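3.2 Collecting the demonstrations

I should say first that none of us had done this before. The Nirkby robotics club meets in a ground-floor corridor and the two classrooms off it, and our project (we called it Curis, mostly so the folders would have a name) began as an argument over whether students could teach a robot anything useful without having the robot in the building. Tarek Bennani said yes. I said probably not before the summer. We split the work between us anyway, and I ended up with the collecting, so this section is mine and you'll have to put up with how I write.

The idea is simple enough. You hold a gripper in each hand and do the job yourself, and the movement of your hands becomes the demonstration. The cube markers on the grippers are what we track, so the head camera needs to see at least one face of each for as much of the task as possible. That sounds easy and it really isn't! For the first week I kept dropping my left hand out of view whenever I reached for something low, and Abdelghani Belkadi, who was doing the tracking, would send me back a plot with a great big hole in it and no message.

We set ourselves a target of 400 demonstrations, 200 in each of 2 blocks. The first block was all approach movements: start with your feet still, look at the target, bring one hand towards it, stop, come back. No lifting. I was a bit sniffy about this to begin with (who wants to read about somebody pointing at things?) but it gave us clean starts and stops, and Abdelghani could check his timings against them before we moved on to anything harder. The second block added two-handed reaches, and those were a lot more fun to do and a lot more miserable to label.

For targets we used whatever already lived in the corridor. I liked the red fire-extinguisher box best, with its flat lid and strong colour against the white brick, and we only ever reached towards it, never opened or moved it. Figure 4 gives my own view of an approach to it, with a gripper in each hand and the green lights showing on both. We wrote the target and the hand into the log before each go – left, right or both – and if the person forgot which one they'd said, the go was thrown out.

One thing I'd change is the standing position. We told people to stand 'comfortably', and everybody's comfortable is different, so the distance to the target wanders all over the place between people. Tarek thinks the variety helps the training. I think it makes my tables ugly. We've left it in and marked the person in the log, so anyone using the data can split it up however they like.

Figure 4. Approach to the red box, seen from the operator's head.

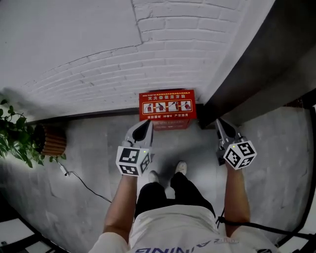

3.3 Labelling and clean-up

Labelling was shared out between the three of us, one person per batch, with a second person going over the start and stop points afterwards. Where the two disagreed we watched the clip together and kept the later start.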